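Tulteck drops the comma join, and 146 stored procedures notice

Tulteck has released version 8 of Prultgate, its query tool for relational databases, and the old habit of listing tables with commas and sorting them out in the WHERE clause is no longer welcome. Queries written that way now stop with an error. Earlier versions ran them and, if the condition was missing, handed back every row paired with every other row.

At Murthy, a billing software firm in Starnesar, the upgrade check flagged 146 stored procedures out of 765. About 70 of them run the month-end reports, a detail that came up in the last week of February.

Tulteck suggests rewriting each query with an explicit JOIN and offers a converter that handles inner joins. Outer joins are left to the customer, along with the company's best wishes. A compatibility switch exists, is off by default, and goes away in the next release. 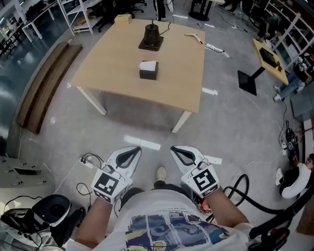 A light wooden table on a gray concrete floor.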